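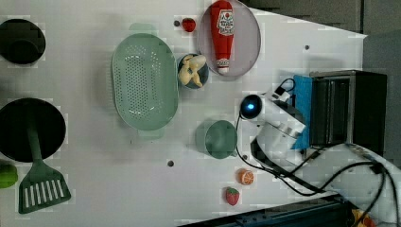
Talk for the toy shop owners' evening, Hamton, 22nd November

Slide 1. Say hello. Thank Aliki Karamanlidis for the room and the biscuits. Keep the biscuits bit short, they can see the biscuits.

Slide 2. Why jigsaws sell in November and come back in January. Ask who has had one returned with a piece missing. Wait for the groans. Then ask who took it back anyway.

Slide 3. The Prerden shop. We put 12 puzzles on the counter, opened, with a few pieces in a dish. Sales went up. So did the number of pieces leaving in small pockets – allow for this.

Slide 4. Age labels. "4 and up" tells a grandparent nothing. Ours now say how long it takes: 30 minutes, or one wet afternoon. Read out the Tsoukalas box, slowly, all five warnings. Don't do the voice.

Slide 5. Ruvolwood wooden range. Lovely, dear, heavy. Stack it low. (Shelf story only if running early.)

Slide 6. Questions. Somebody will ask about online prices. Sigh first, then answer – the figures are on the back of this sheet.

Collect the clicker before leaving.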